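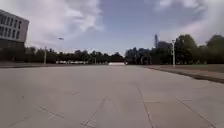 Sat 14 March. Outdoor teleop driving, collection block for the straight-line and curb-following tasks. Stack is the Dillen base with the Wuleck hand controller, operator driving from the onboard view only, no line of sight to the robot. The open concrete makes the driving easy and the labeling hard. Slab joints are the only texture near the robot, and the operator ends up steering by them without meaning to. The long seams converge toward the low white structure at the far end of the paving, so "drive at the white thing" became the working instruction for the straight runs. The lamp posts either side of it are good enough as a heading check: keep the white block between them and the base is pointed down the plaza. For the curb runs the dark raised edge on the right is the reference, with the verge beyond it treated as out of bounds.

Settings at start of block: speed cap as on the indoor runs, steering expo 0.3, deadband left at the Sheehan values. Control link latency measured before the first run with the loopback script, 46 ms median. Video is the slower half and was not measured. To do before the next block.

Straight runs. Operator holds forward stick and corrects. First few demos were bad in a familiar way: small left correction, overshoot, right correction, overshoot. The weave is maybe half a slab wide by eye. Dropped the expo and it got worse. Raised it past the starting value and the weave mostly went away, but now the operator waits too long and makes one large correction near the end of the run. Policy trained on that will learn to do nothing and then lurch. Settled on 0.45. Demos before the change are tagged expo_old and should stay out of the training split. Not deleting them, they may be useful as recovery examples.

Curb runs. Task is to hold a fixed offset from the right edge. Operator drifts left over the length of the run, every time, both operators. Probably the lens. The curb slants down toward the right side of the view and a constant offset looks like it is closing. Tried a taped mark on the operator's screen at the point where the curb should cross. Helped a lot. Question is whether this is cheating. The policy gets the raw image without the tape, but the actions are still consistent with what is in the raw image, so I think it is fine. Noted in the run sheet either way.

Stops. Still the weakest part of the set. Operators release the stick at different places and there is nothing on the ground to stop at. We agreed on "front edge at a cross joint" but the cross joints are faint on the onboard view and go under the robot before the base has finished slowing. The result is that the stop label depends on which joint the operator picked. Two options:

a) Put a cone down. Clean label, but then the policy learns cones.
b) Have the operator press the trigger when choosing the joint, and log that as a goal event.

Going with b. Needs a small change in the logger, the trigger is read but not written to the file.

Logging. 300 frames missing from one curb run, all in a single gap. The command log is continuous through it, so the drop is on the camera side. Disk was not full. Same symptom as the Clerninthorpe trip, where it went away after reseating the cable and we never found out more than that. Run is marked partial. Do not interpolate across the gap.

Image quality: soft, particularly in the distance. Trees and building edges are mush. Acceptable for steering, since the seams and curb hold up near the robot, but anyone hoping to use the far buildings for localization should look at the raw frames first. Bright sky takes most of the upper half and is pulling the exposure around. Try metering on the lower half only and compare.

Playback. Replayed 5 demos open loop from the starting marks. Straight ones end up to the left of where the operator finished. Curb ones could not be judged, start pose too loose. A chalk box for the wheels would fix this.

Next: logger change, video latency, exposure test, then repeat the curb set with both operators. Target for the full outdoor set is 3000 demos by July, and at the current rate of rejected runs we will miss it.

Recent entries
Wuleck controller: stick drift and recalibration
Expo curves, indoor corridor runs
Clerninthorpe trip, dropped frames
Dillen base: wheel odometry on tile and concrete
Sheehan deadband values, copied over
Run sheet template, revised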